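Household chore robots
By Naa Ametepe
Friday, May 27, 2022

Household chore robots are machines meant to do domestic work such as clearing tables, folding laundry and putting things away. Robot vacuums are common, but machines with arms are still mostly found in labs.

Tidying is often practiced with plain foam blocks. A two-finger gripper must close far enough to hold a block without crushing it.

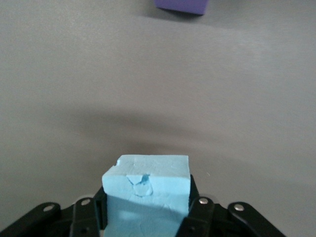 Soft items remain hard. In an August trial, the Plomen arm put away 38 items in 300 minutes, and two people stayed nearby to reset it. Shop-floor arms do better where parts arrive in the same spot each time.

Comments
Ekow Addo: Still slower than my kids.
Selorm Abugri: Was the Plomen trial on carpet or hard floor?
Philomena Kyei: Please add a section on dishes.

Related articles
Robot vacuum
Gripper (robotics)
Laundry folding machine
Pruvine arm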